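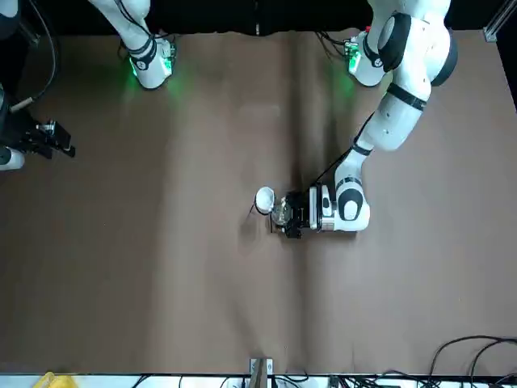

The glass in the gripper, with the small white cup right next to it.

What I learned from planning the budget for a two-arm table

In November I finished the equipment plan for the second year of Zulu, our project on handling small household objects with robot arms. I work in a small company called Vuredier, in Umstead, and I am the person who writes the purchase requests. My education is in mechanical drawing, so this part of the job was new for me. Several readers have written to me after my older post about grippers and asked how we decide what to buy. I will try to answer all of them here.

Please understand that I will not give prices. Our supplier, Arnent, gives us a discount which I am not allowed to publish, and the prices in your country will be different in any case. But I can tell you how the money was divided, and where my first plan was wrong.

The arms are the easy part

When I made my first spreadsheet, I put the two arms in the first row, the two grippers in the second row, and then one row with the name "Other." I was quite proud of this spreadsheet. My colleague Johannes Msimang looked at it for maybe one minute and asked me what was inside "Other." I told him cables and some small things. He asked me to come back when I could write each small thing in its own row.

It took me two evenings. The arms themselves are simple to plan: you ask for a quotation, you receive a quotation, and the number on it does not change very much. You should only check what is included. In our first quotation the bases were included and the mounting plates were not, and I did not notice this until I was reading it for the third time. Without a plate you have a very expensive arm which you cannot fix to a table.

Ask also about delivery. We were told four weeks for the arms and 12 for the spare gripper fingers. I had imagined it would be the opposite. If I did the plan again, I would order the fingers on the first day and let the arms wait a little.

The things around the arms

In the final version of the plan, "Other" became 11 rows. I will not list them all, but these were the ones I had forgotten completely:

The table. An arm that moves fast can shake a light table, and then your camera pictures will shake also. We first wanted to use a desk we already had. Johannes pushed it with one hand and it moved, so that was the end of this idea.

The surface of the table. We use a brown matte covering. A shiny table gives reflections, and a clear glass on a shiny table is very hard for the camera. The covering costs almost nothing, but it gets creases and folds, and it must be clipped so that it stays in place. I now plan for several replacements in a year. It is a small amount of money, but a missing roll can stop the work for a whole afternoon, and this is not small.

The background. Black cloth, and aluminum posts to hold it. I bought the cloth first and the posts a month later, and between these two events the cloth was lying in its bag.

Power. Count your plugs before you order. Every arm wants power, every camera wants power or a USB port, and the computer wants a lot of both. I asked for one power strip in the first plan. Please do not do the same.

Cables, again

I must write about cables separately. In my drawings there were no cables. I drew the arms, the table, and the cameras, and everything was very clean. In the real setup the cables are everywhere: behind the table, below the bases, along the forearms, and down to the grippers.

The cable to the gripper is the one which needs the most attention in a budget. It moves every time the arm moves. It needs enough free length that the wrist can turn, but a long loop can touch the objects or the table. We buy these cables in pairs now, one for the arm and one for the drawer. I also added a row for cable ties, sleeves, and labels. Johannes asked why labels need money. Then he had to find one certain black cable among all the other black cables, and the row was approved the same day.
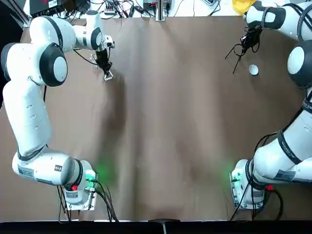
Objects also cost money

People who read a plan like this one often laugh at the row for cups. I also laughed when I wrote it. But for Zulu the objects are part of the equipment, and they must be planned in the same way.

We work with small white cups and small clear glasses. The white cups are pleasant. They are light, the fingers close on them without trouble, and you can see the rim well from above against the brown. Glass is another story. When one gripper holds a glass and a cup is almost touching it, the distance is so small that I prefer to look at something else.

My advice is to buy all the objects at one time and from one box. Cups that look the same in the shop can have a different height or a different wall, and then you will spend days looking for an error in your program which is in fact an error in your shopping. I asked for enough glasses that we can lose some every month and still finish the year with the same type.

What I cut, and what I should have cut

The total was too high, of course. I removed a second computer and a nicer chair (the chair was for me). I kept the spare gripper fingers, even if there was some discussion. In my opinion spare parts must be protected first. If a finger breaks and you have no other one, both arms are standing still, and you are paying for the room anyway.

One thing which I kept and now regret is the extended service contract for the first year. Most of it was already covered by the normal warranty, but the two papers used different words for the same parts and I did not compare them line by line. For the next plan I will make a table with both texts side by side before I sign.

The renewal of the Arnent quotation comes in spring. I have already written one question for them at the top of my notes, and it is about the mounting plates.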